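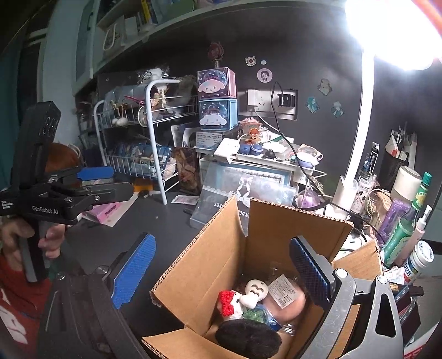

Both grippers at the desk, and the plushie box waiting to be sorted.

So the robotics club is back, and I have been boring everyone I know about it since October, so now it's the blog's turn!

For anyone new, I'm in the second year at Peltmont and I joined the club last spring mainly because they had a kettle. Back then it was all line followers and a little tracked thing that could climb two stairs on a good day. This year we've entered the Eltetti, in the household tidying category, and our entry is called Skornus. The task sounds so easy. There's a box of mixed soft things and packaged things, and the robot has to take them out and put each one where it belongs. A toddler could do it. I've spent six weeks on it and I now have enormous respect for toddlers.

The way we're going about it is by showing, not by writing out rules. You pick up a hand-held gripper, one in each hand if you're brave, and do the job yourself using only the jaws. Each go gets recorded, and when there are enough of them we train on the lot and see what the arm has made of it all. Our target is 600 good ones before the Eltetti heat. As of this afternoon we have 367!!! I honestly didn't think we'd get past a hundred before somebody mutinied.

It takes a while to get the feel of it. The first evening I kept trying to use my fingers. You see a plushie, your whole arm knows how to pick up a plushie, and then you've got these two padded jaws where your hand should be and you're shoving a soft toy round a box like a curling stone. Purificación Aguirre, who runs the club and has the patience of a saint, told me to slow down and look at where the jaws would meet before closing them. Best advice I've had all term. My goes got smoother almost overnight, and I stopped squashing things.

The soft toys have turned out to be my favourite part. They're so forgiving! You can come in a bit crooked and still get a decent hold, because the stuffing gives. The white one with the red knitted bow is the club star. If you grab it by the bow it swings about and the whole recording looks seasick, so we go for the body. The little ghost is a different matter. It's small and it likes to slide down between its neighbours, and then you have to nudge something else out of the way first. We argued for a good half hour about whether nudging should be allowed. I was for it (you'd do it with your hands, wouldn't you?) and in the end we agreed it stays in, as long as the nudge has a point to it and isn't just faffing.

Anything in clear plastic is harder. The wrapping slips, or it crinkles and shifts just as the jaws touch it, and you end up holding a corner of the bag with the thing itself dangling underneath. My trick is to press down slightly before I close. Aitana Olmedo thinks this is cheating and does a sort of sideways scoop instead, and I have to admit hers looks lovely on playback. We've kept both. Purificación says a bit of variety is good for the training as long as each of us is consistent with ourselves.

Then there's the box. I'd never given a cardboard box a second thought in my life. The flaps! With them folded out you've got a clear way in from above, but a flap that has sprung halfway back up will catch your wrist or the body of the gripper on the way out, and there goes another recording. We now press them down before every session. We also had a big discussion about whether the surroundings should be kept plain. The first batch was done on a bare table in the workshop and it went fine, but the Eltetti rules say the heat takes place on a furnished desk, with lamps and shelves and ornaments and so on. So we've moved to desks with real life on them, and I love it. I'd much sooner work next to Cinnamoroll boxes and a shelf of books than a blank wall, and it makes you careful with your elbows.

Not every go is a keeper, of course. We've thrown out 41 so far and a fair few of those are mine. Mostly it's dropping something and then picking it up far too quickly in a panic, or starting before the recording has properly begun. One was lost to a sneeze. We review them in the evening with biscuits, and the rule is that you're never allowed to judge your own. I was sure one of mine was perfect and Aitana spotted that I'd closed the jaws on two plushies at once and got away with it. Fair enough. Out it went.

The thing I didn't expect is how much I'd notice about my own hands. I was putting the shopping away the other night and caught myself planning my approach to a bag of spinach. I've started holding the bottom of things and not the top. My flatmate says I now unpack a rucksack as if it might go off.

If you're at Peltmont and fancy a go, please come along! You don't need to have coded anything, and you don't need to know any maths. We're in the workshop from half past five and it's lovely having new people, partly because everyone grabs things differently and that's exactly what we're short of. Left-handers especially, we've only got one and she's getting tired. We do ten-minute turns so your wrist doesn't ache, and there's always someone to show you which way up to hold it.

Still on the list before we start training: another go at the small round things, which roll; a set with the lamp off, and one with it on full; and a proper talk about what happens when an item doesn't obviously belong anywhere. At the moment those go in a pile on the left and we all pretend it's a category.

The heat is in Requena and we're going by coach, with Skornus in a crate on the back seat. I'm in charge of packing the plushies. I'll post again when we reach 600, and I'm hoping to have a first clip of the arm trying it by itself, even if it only manages the easy ones. Purificación has promised cake if it gets the ghost out.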